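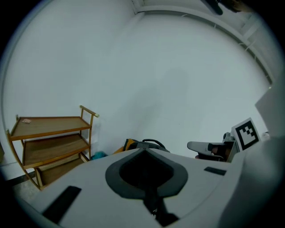

White wall, back of the room.

Home | Lineup | Tickets | Travel | FAQ | Contact

Prumedance FAQ

Is the festival indoors or outdoors?
Both. The main stage is outdoors in the field behind Ragab Hall. The second stage is inside the hall. If the weather turns bad enough to stop the main stage, we move what we can indoors, but the hall holds 2,000 people and entry is first come, first served.

When do doors open?
The gates open at 11 a.m. The first band on the second stage starts at noon. The last band finishes at 11 p.m., which is the limit set in our permit from the town of Dostov. Bands that start late play shorter sets.

How much is a ticket?
A two-day pass is $113 including fees. We don't sell single-day tickets. There is no VIP package, and no one can buy a spot at the front rail.

Is Zarnora still playing?
Yes. Zarnora is closing the second night as announced. We have seen the posts saying they pulled out after the argument over the drum riser. The band and the festival settled that in April, and the contract was never canceled. They are bringing their own riser.

Will Zarnora play the first album in full?
We don't know. Bands choose their own set lists and don't send them to us ahead of time. Their merch page says "a long set," and they do have the longest slot of the weekend.

A band I wanted to see dropped out. Can I get a refund?
No. Tickets are for the festival and the lineup can change. If we cancel a full day, you get half the ticket price back to the card you used. If both days are canceled, you get all of it back, fees included.

Can I resell my ticket?
Yes, through the exchange on the Tickets page, at the price you paid or less. Tickets sold anywhere else may be turned away at the gate. The name on the ticket has to match your ID, and the exchange changes the name for you.

Is there an age limit?
Anyone under 16 needs an adult with them. Kids under 6 get in free. Please bring ear protection for children — we give out foam plugs at the information tent, but they don't fit small ears.

Can I leave and come back in?
Yes, until 8 p.m. Keep your wristband on. We can't replace one that has been cut or taken off.

Where do I park?
The lot on the north side has 606 spaces and costs $4 a day, cash or card. It fills up by mid-afternoon. Don't park along the county road. The town tows from there, and we can't get your car back for you.

Is there camping?
Not this year. The farm that rented us its lower field has planted it. The Travel page lists motels and one campground with a shuttle stop.

What can't I bring?
Glass, cans, chairs with legs, umbrellas, spiked wristbands longer than an inch, and professional cameras without a photo pass. Patched vests and studded belts are fine. One sealed bottle of water per person is allowed, and there are free refill taps next to both stages.

Are there pit rules?
If somebody falls, pick them up. Crowd surfing is allowed at the main stage only. Security will help you over the rail and point you back to the side path. Throwing things at a band gets you removed, whatever you think of the singer.

How does my band get on the bill?
Submissions open in October and close at the end of November. Send two songs and one live video through the Contact page. We listen to everything but can only answer the bands we book.

I lost something last year. Do you still have it?
Probably not. Lost items are kept until the end of August and then given away. Phones and wallets go to the Dostov police.

113 shares | 4 comments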